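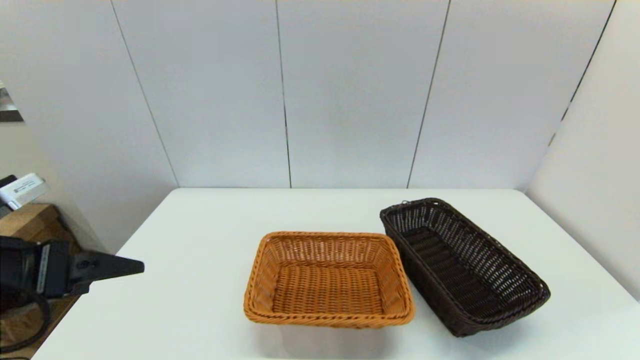 A subscriber in the Wednesday mailbag objects to our calling the two woven baskets a set: the orange one is shallow, the dark brown one is longer and deeper, and neither will stack inside the other without wasting space. The objection is fair, and the catalog wording has been changed. They are now listed separately.

January
By the Brustden Storage Desk

The shallow basket is the Murumis tray, in honey orange. The longer one is the Wuvetetti, in dark brown. Both come from the Jasińska workshop and are woven wicker. The old set number, 1323, stays on existing orders until the current stock is gone.

Selecting by depth

The Murumis suits flat items that are picked up often: mail, napkins, charging cables, seed packets. Its sides slope outward, so the usable width at the floor is less than the width at the rim. Measure at the floor when fitting upright dividers or small boxes. A box sized to the rim will ride up the side walls and sit crooked.

The Wuvetetti takes taller contents, such as rolled hand towels or bottles standing upright. It needs more shelf length, and the measurement that matters is the diagonal if the basket has to be turned to get past a door frame or hinge. Allow 7 mm of clearance on each side for the weave, which bulges slightly under load.

Placement on white surfaces

Baskets with a woven base trap grit. On a matte white top, fine scratches show as gray lines under side lighting. Lift the basket to move it. For a basket that is handled every day, fit four felt pads under the corners and replace them when they flatten.

Small debris also works through the floor of the weave and collects below. Wipe the top under the basket whenever the contents are changed. A paper or cotton liner stops most of it and can be cut from a single sheet. 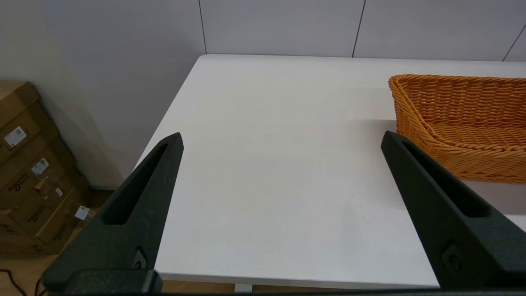
Cleaning

1. Empty the basket and tap the base over a bin.
2. Brush along the strands with a soft, dry brush, starting at the rim.
3. Wipe with a damp cloth and a little dish soap. Do not soak.
4. Stand the basket on its long side until the inside of the rim feels dry.

Solvent cleaners will dull the strands. Keep both baskets away from radiators and oven vents.

Stock

Current quantities are 230 of the Murumis and 100 of the Wuvetetti. Replacement liners are sold separately, and returns under the old set number are accepted as single items.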